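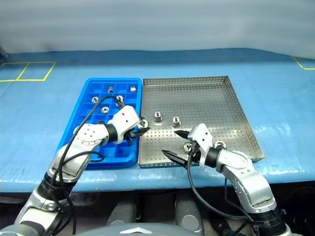 Search this site Enter keywords Go

Second progress report to the Dufour Fund
Surnar Reading House, restoration of the upper floor and transfer of the book collection
2020-12-18

With this report we inform the Fund about the works done in the house since the first report, which we have sent at the beginning of October. The order of the chapters is the same as in the grant agreement. Where a task is late, I have written it in the same paragraph as the task.

1. The rooms

The upper floor of the house has three rooms and a narrow landing. At the time of the first report, all of them were without floor boards, and the plaster of the north wall was open. Now the boards are back in all three rooms. We could keep most of the old ones. The new boards, which were needed along the north wall, come from the same sawmill in Lindar that delivered the stairs, and the difference of color is visible but not disturbing. The joiner proposed to stain them. We decided to wait one year and look again, as the sun in those rooms is strong and will perhaps do this work for free.

The plaster took longer than the plan allowed. The first layer did not dry at the speed which we had hoped, and the second layer was put on 12 days later than planned. The painting of the middle room moved by the same time. The small room at the back is painted and finished. The front room has its first coat.

The windows are the part with which I am least satisfied. Two of the frames were repaired in the workshop of Judeo Joinery and came back in good condition. The third frame was found to be rotten inside the lower rail, and it must be made new. For the winter we closed this opening with a double panel, and it holds well against the rain. The new frame is ordered, and its cost is inside the reserve for the windows, so we do not ask for a change of the budget.

2. The shelves

The shelves for the front room are built and fixed to the wall. They go from the floor to a hand's width under the ceiling, with a rail for a ladder. The ladder itself is not yet here. Until it comes, the top two rows stay empty, and the books which belong there are kept in boxes on the landing.

In the application we had written that the shelves of the middle room would be adjustable. After discussion with the joiner we changed to fixed shelves there, with one deeper row at the bottom for atlases and large art books. It is cheaper and also stronger. We have informed the Fund of this change by letter in the autumn and received the approval, for which I thank you again.

3. The books

The collection which was left to the house has 3,104 volumes, after removing the ones with mold. In the first report we gave a lower number, because the boxes in the cellar were not opened at that time. Each book was cleaned with a soft brush and checked for insects before it went upstairs.

The catalog is made in a simple spreadsheet, with the author, the title, the year, the language, and the condition. The novels and the poetry are entered completely. The travel books are entered to the letter M. The letters and the handwritten household books are not in this catalog, and I think that they need a separate list by a person who can read the old handwriting better than I can.

Some of the books have notes in the margins, dried flowers, or shopping lists between the pages. We leave these things where they are and write it in the column for remarks. One cookbook contained a complete correspondence about a broken stove, and the stove was still in the kitchen when we took over the house.

4. The guest room for writers

The small back room will be given to one writer at a time, for stays of some weeks. It has now a desk, a lamp, a chair, and a bed, all used furniture from Lindar. The heating was tested in November during 3 cold nights and the room remained warm until the morning. What is missing is a proper curtain and a second electric socket near the desk. We have not yet published the invitation to writers. I would prefer to do it when the landing is free of boxes, so that the first guest does not have to climb over them to reach the bathroom.

5. Costs

The second part of the grant has been spent on flooring, plaster, and the shelves of the front room. The receipts are attached in the order of payment. The plaster cost more than the estimate and the flooring cost less, and these two differences nearly cancel each other. The shelves were delivered at the agreed price. No money was used from the line for opening events, and we ask to carry this line over to the next year.

6. Next steps

From January we plan to finish the painting of the middle and the front room, install the new window frame, and move the boxes from the landing. The catalog of the travel books should be ready by the end of February. The ladder depends on the supplier, and I do not want to promise a date for it. The third report will be sent in spring, with photographs of the rooms when they are furnished.

Please write to us if the Fund wishes to visit before that time. The road from Lindar is usually open in winter, but the last part is steep, and it is better to come before dark.

Comments (3)

Guest
I grew up two streets from this house and always wondered what it was like inside. Will the reading room be open to people from the town or only to the writers?

Surnar Reading House
Thank you for the question. The front and the middle room will be open to everybody. Only the back room is reserved for the guest.

Reader in Lindar
Please keep the old boards unstained! Ours evened out by themselves after a couple of summers. And I would love to read those letters about the stove.

Contact | Copyright Surnar Reading House | Back to top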